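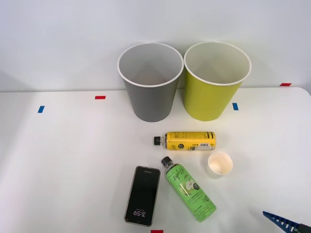

Mullus: Frequently Asked Questions

What is Mullus?
Mullus is a method for training a robot policy from demonstrations when the objects on the table are placed differently every time. The policy receives camera images and the joint positions, and it gives out short sequences of motion. The code and the data come from the Tannous project.

How many demonstrations did you use?
The full set has 3207 demonstrations. For the results in the main table we trained on 826 of them, the ones with everyday objects such as cups, bottles and phones. The rest was used only for the pretraining of the image encoder.

Do I need all of the data to repeat the result?
No. The 826 demonstrations are enough if you start from our encoder weights. If you train the encoder by yourself, please take the full set. With the small set alone, the grasps on lying bottles became clearly worse in our tests.

Why are upright and lying objects mixed in one layout?
In our first version all bottles were standing. The policy learned to always come from the side, and it failed when a bottle was lying down. Now we mix both cases already in training.

What are the tape marks for?
They help the operator to put the objects back in the same area between two trials. The policy is not told about them. We tested also with the marks removed and the success rate stayed within the normal variation.

Which baseline do you compare with?
We compare with Zultton, trained on the same demonstrations and for the same number of steps. We did not tune Zultton for phones, so the numbers for flat objects should be read with some care.

How long does the training take?
Some 17 hours on one graphics card, with the default settings. Most of this time is reading images, therefore a fast disk helps more than a second card.

The gripper closes too early. What can I do?
Check first the delay between camera and joint data. We had this problem at the Kukness lab until August, and the reason was a wrong time stamp. If the delay is correct, make the motion sequences shorter.

Can I use another gripper?
Yes, but you must collect new demonstrations with it. We did not try to transfer between grippers.

Where is the evaluation script?
It is in the folder "eval" of the code package. Please read the notes on random seeds before you report numbers.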